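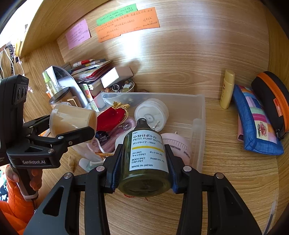 50ml pump bottle, olive green, label says made in Japan

plukeo_fan
Okay, carry-on people, I need opinions. I'm going to Kollcombe for 4 nights in June with one backpack, and my hair does not get along with hotel shampoo (it goes full dandelion!). Do you decant your own stuff into little bottles or just buy travel sizes when you get there?

sinkside
Decant, always. I've been doing it for years and my cost per trip is basically nothing. Fill to just under the shoulder, squeeze of tape around the neck, zip bag. Done.

Qiu_90
Gonna disagree. Pumps are great in the shower and terrible in a bag. Mine got pushed down by a shoe and I had conditioner in my socks for the whole trip. Flip caps or nothing for me.

sinkside
You have to lock it or tape it! I wrote tape for a reason lol

Qiu_90
I did tape it – the tape got slimy and slid right off.

firnisgirl
Solid shampoo bar. No liquid, no tape, no argument. It does turn into goo if you pack it before it dries, so wash your hair the night before you leave.

plukeo_fan
Tried a bar last summer and my hair felt like a broom for 2 weeks. Is that normal or did I get a bad one?

firnisgirl
Do you have hard water at home? Mine was like that until I started doing a vinegar rinse.

oldtowel
There's a drugstore 20 minutes' walk from the Kollcombe bus stop and it closes at 6, so don't count on it if you get in late. I'd bring enough for the first couple of nights at least.

plukeo_fan
My bus gets in at 7:40, so decanting it is. Double bagging though, sorry sinkside.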